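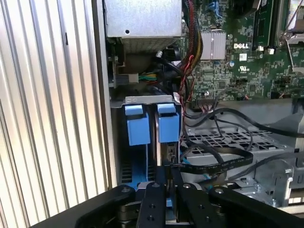 How long does it take to paint a whole softball team? With a day job, mine took from September until 9th January, and that includes a stretch when I didn't touch it.

The painting is for the Ashby clubhouse. They wanted the team that won the league in 2000, all in one picture, to hang over the trophy shelf. Shona Mahuika pitched for that team and still coaches there, and she was the one who called me. I said yes before I asked what size they wanted. It ended up five feet wide, and it only goes through my workroom door at an angle.

I had a shoebox of old snapshots to work from. Most were taken from the bleachers, so faces are the size of a pencil eraser. The uniforms were easier. Ashby wore dark green with cream lettering, and Shona still has her jersey, which she lent me. The green has faded, so I matched it to the inside of the hem and mixed from that.

I started with the infield dirt. I usually leave the ground until last and then rush it, and it shows. I used Jonasska acrylics for the underpainting and Sekov oils over that. The Sekov burnt sienna is a little redder than I'm used to. I cut it with some gray and it was fine.

The faces went slowly. I did the catcher seven times. She has her mask pushed up on her head and is laughing, and every version came out looking like she was in pain. What fixed it was lowering the cheeks a hair and leaving the teeth as one light shape. I should know that by now.

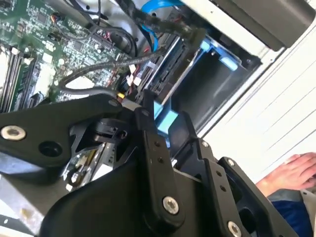 Green motherboard, black cables and a blue SATA cable.

Shona came over to look when the players were blocked in. She told me I had the shortstop on the wrong side of the bag. I had been working from a print that was flipped, and I had missed it even though the lettering on a sign in the background was backward. Moving her meant repainting the left fielder too. That took two weekends.

She also asked for the scoreboard to be in it. I wasn't keen, because numbers pull your eye away from people. We settled on putting it far back and soft, so you can read it if you walk up close.

It needs to dry properly before I varnish. I plan to use Skultatine in the satin finish. The gloss looks better in my workroom but the clubhouse has tube lights on the ceiling and you would see those and nothing else. The frame will be plain black. Ashby had asked about a green one and I talked them out of it.

Next up is a small one, a single runner sliding into third, for my brother. He has given me a good sharp photo to work from. I also have to clean the brushes I left standing in the jar.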